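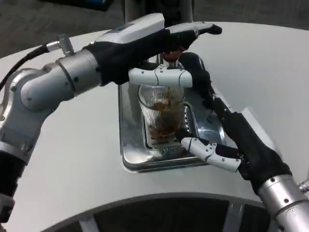

Hand hygiene is the first skill you will learn on any ward, and you will use it more than any other! Germs travel from bed rails to fingers to pens to cups, and they do it quickly. Once you start looking for shared surfaces you will find them everywhere, well beyond the treatment room: a light switch, a keypad, a clear ribbed cup on a white counter with a handle held just over it. Gloves help, but a black glove picks up germs as readily as a blue one, and it has to come off at the right moment.
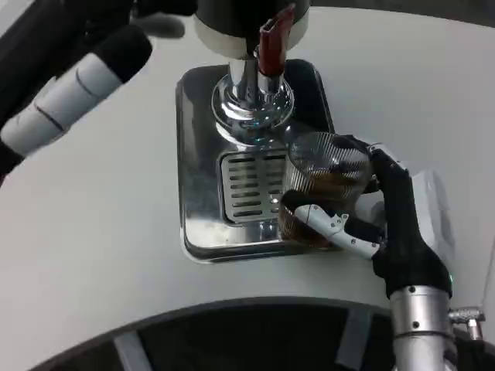
Chapter 6: Clean Hands, Safe Care
By M. Juhász
Nestum Health Skills Series

At Fasgate, a teaching hospital with 958 beds, new aides spend their first morning at the sink. They rub, rinse and dry, then check their hands under a special lamp (the thumbs are nearly always missed, and it's a great moment when people see it). By February of one training year, more than 60 aides had passed the test.

In this chapter we follow the Adance ward through a full shift. Start with the word list on page 25, then wash your hands and read on.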